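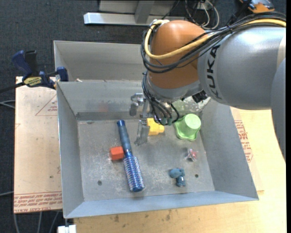

When does the night bus to Praltdale start running?
The first one leaves Brellavby station at 11:40 p.m. on 9/19/22, and after that there will be a late bus every night of the week.

Praltdale gets its night bus back

People in Praltdale have been asking for a late bus for as long as most of them can remember, and now they have one! Route 17 will run between Brellavby station and the top of Praltdale four times a night, with the last trip leaving the station at 1:50 a.m.

The old late service was dropped in January, 111 weeks before anyone at the bus company agreed to talk about a new one. In between, anybody who worked an evening shift in Brellavby, or stayed for the second half of a concert, had to find a ride, pay for a cab or walk the river road in the dark. Plenty of people walked.

Fathima Ekanayake was one of them. She works evenings in the kitchen at Halász, the restaurant across from the station, and she started the petition that got the whole thing moving.

"I kept it by the register and people signed it while they waited for their change," she said. "Then somebody took a copy up to the library, and somebody else took one to the hardware store, and it just went. I'm so happy I could ride it end to end on the first night, and I think I will."

The route follows the daytime 17 as far as the swimming pool, then does something new. Instead of turning back at the school, it carries on up Quarry Hill and makes a loop past the apartments at the top, where there has never been a bus after dinnertime. The whole ride takes 34 minutes when the roads are quiet, and at that time of night they're very quiet indeed.

Cisis, the company that runs the daytime buses, will run the night ones too. Two drivers have signed up for the late shift. One is Géza Szilágyi, who drove the old night bus until it stopped and asked for his route back the same afternoon the new one was announced.

"It's a lovely drive," he said. "You come over the hill and the whole valley is lit up. And you get to know everybody. I used to have nurses, bakers, a fellow with a cello. I hope the cello is still going."

A single ride costs the same as it does during the day, and day passes will be good until the last bus has finished its run, even though that's well past midnight. Monthly passes work as usual. Kids under 12 ride free with an adult, though we'd guess most of them will be asleep!

After 10 p.m., riders can ask to be let off between stops. Just tell the driver when you get on, and again a little before the place you want. Drivers will stop wherever there's a sidewalk and enough light, so the bend below the mill is out, but nearly everywhere else along the route should be fine. Bikes can go on the front rack if there's room.

There are a few things still to be sorted out. The shelter at Quarry Hill has a roof and a bench but no light yet, and the timetable posted inside it is still the old one. New timetables are already up at Brellavby station and the library, and paper copies are on the counter at Halász. The company says it will look at passenger numbers in January and decide then whether to add an earlier trip for people coming out of the 9 o'clock movie, who will otherwise have a long wait at the station.

The timing works out well for music lovers. Brellavby's fall concerts begin the same week, and the late bus leaves from a stop just a short walk from the hall. In past years the back rows started emptying out well before the encore, as people from up the valley hurried off to catch the last ride home. This year they can stay in their seats and clap as long as they like.

The first bus is getting a bit of a send-off, too. The Praltdale brass band will play outside the station from 11 p.m., Halász is keeping its kitchen open late for soup and rolls, and rides are free all night. Anyone who wants to be on that first trip should come early, because the bus has 38 seats and from what we've been hearing around town, a lot of people plan to be in them.

Night bus times from Brellavby station: 11:40 p.m., 12:20 a.m., 1:05 a.m., 1:50 a.m. Buses leave from stop 2, next to the taxi stand.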